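机器人社团小课本：仿真厨房里的分拣任务

第三单元 让两只机械手学会收拾台面

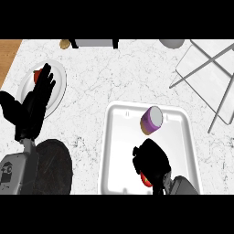 Brerov 少年机器人社的分拣项目面向小学四年级以上的同学。本单元说明三件事：仿真是什么，双臂任务怎样拆分，比赛怎样计分。读之前需要先学完第二单元“坐标与方向”。

一、什么是仿真

仿真是用计算机计算出来的一个小世界。这个世界里有台面、盘子、蔬菜，也有机器人。计算机每隔很短的时间计算一次：每件物体在哪里，朝哪个方向，有没有碰到别的物体。这样一次计算叫做“一步”。

本社使用的仿真程序叫 Skanside。在 Skanside 里，一次完整的练习叫做“一回合”，一回合最多 1000 步。步数用完，回合自动结束，没有完成的动作不计分。

仿真里的番茄没有果汁，也不会摔烂。但是它有质量，有形状，表面有摩擦力。摩擦力设得太小，番茄会从手指间滑出去；设得太大，手指张开以后番茄还会贴在指尖上。这两种情况都和真实厨房不一样，所以摩擦力参数由指导老师统一设定，同学们不要自行修改。

二、任务内容

任务的名称是“番茄进盒”。台面上有一个椭圆形的白盘子和一个长方形的白色托盘。机器人要把番茄放进托盘，并且不能碰倒或推走其他物品。

托盘里有时会先放一个罐头。罐头是圆柱形的，可能立着，也可能倒着。倒着的罐头会滚动。番茄放下去的时候如果碰到罐头，罐头滚出原来的位置，就要扣分。因此程序在放下番茄之前，必须先检查托盘里哪一块地方是空的。

三、机器人身上的三个部分

第一部分是前臂。它负责把手送到大致的位置。

第二部分是手腕。它负责转动方向。番茄是圆的，从哪个方向抓差别不大；罐头是长的，方向不对就抓不稳。

第三部分是手。本项目使用黑色的多指手，手指可以张开，也可以合拢。手指合拢到什么程度，由一个从 0 到 1 的数字表示。0 是完全张开，1 是完全合拢。抓番茄时不要直接写 1，因为手指会一直用力向里压，仿真程序可能算出错误的结果，番茄会突然弹飞。

四、怎样拆分动作

人拿番茄时不会想“第一步做什么”。机器人的程序必须写清楚。下面是社里通用的六段写法：

1. 移到上方。手停在番茄正上方，手指张开。
2. 下降。手垂直向下，速度放慢。
3. 合拢。手指收紧，等待接触信号。
4. 抬起。先垂直向上，再横向移动。
5. 移到托盘上方。高度要超过托盘的边。
6. 放下并松开。手指张开以后，手先向上退，再离开。

第四段最容易写错。有的同学抓住番茄以后马上横着移动，番茄还没有离开盘子，盘子的边会挡住它，结果连盘子一起被拖走。

第六段也要注意。番茄离托盘底面太高就松手，它会弹起来再滚到一边。社里的规定是，番茄底部接近托盘底面时才可以松手。

五、两只手怎样配合

只有一只手时，六段动作排成一队，一段做完再做下一段。有两只手时，可以同时做两件事：一只手在托盘上方准备放番茄，另一只手在盘子上方准备抓。这样可以节省步数。

同时做事会带来新问题，叫做“碰撞”。两只手如果在同一时刻要经过同一块地方，就会撞在一起。社里用“分区法”解决：

左区：以盘子为中心，左手可以自由进出。
右区：以托盘为中心，右手可以自由进出。
中间区：盘子和托盘之间的台面，同一时刻只允许一只手进入。

程序里用一个变量记录中间区的状态。变量等于 0，表示没有手在里面；等于 1，表示左手在里面；等于 2，表示右手在里面。一只手想进去，先读这个变量。变量不是 0，就停在原地等待。进去时把变量改成自己的编号，出来时改回 0。

忘记改回 0 是常见的错误。这时两只手都会一直等下去，直到 1000 步用完。这种情况有一个专门的名字，叫“死锁”。

六、从上往下看

Skanside 的观察窗口默认使用俯视角度，也就是从台面上方往下看。俯视的好处是左右和前后的位置很清楚。缺点是看不出高低。手悬在盘子上方，和手已经碰到番茄，在俯视画面里可能非常像。

另外，手会挡住下面的物体。番茄被手指遮住一部分以后，识别程序看到的红色面积变小，算出来的中心点就会偏。解决办法是在手移过去之前先记下番茄的位置，手到达以后使用记下的数值，不再重新识别。

判断高度要读数据表里的第三个数字。前两个数字表示平面上的位置，第三个数字表示离台面的高度，单位是毫米。

七、计分方法

校际赛由 Flellport 科技馆举办，每年 12 月进行。每队提交一个程序，由评分机连续运行 11 个回合。每个回合中，物品的摆放位置都会改变，所以不能把番茄的坐标直接写死在程序里。

计分规则如下：
番茄完全进入托盘，得分。
番茄压在托盘边上，不得分。
罐头位置改变，扣分。
两只手发生碰撞，本回合记零分。
提前完成，剩余步数换算成附加分。

上一届本社的总分是 1133，第一名 Nambiar 小学队的总分是 1207。两队的番茄得分相同，差距全部来自附加分。检查记录以后发现，本社程序的右手在中间区外等待的时间太长。

八、动手练习

练习一：打开 Skanside，载入“单手”场景，只用右手完成六段动作。把每一段用掉的步数填进记录表。

练习二：把手指合拢的数值分别设为 0.4、0.6 和 0.8，各运行一回合，记录番茄有没有滑落。

练习三：载入“双手”场景，加入中间区变量。故意删掉改回 0 的那一行，观察回合在第几步停住，再把这一行加回去。

练习四：在托盘里放一个倒着的罐头。写一段程序，找出托盘中离罐头最远的空位，把番茄放在那里。

九、词语表

仿真：用计算机模仿真实世界的运动和接触。
回合：从开始到结束的一次完整练习。
俯视：从上方往下看。
碰撞：两个物体在同一时刻占用同一个位置。
死锁：两个部分互相等待，都无法继续。
参数：程序里可以调整的数值。

记录表在社团共享文件夹的“第三单元”目录下，文件名前面加上自己的组号再提交。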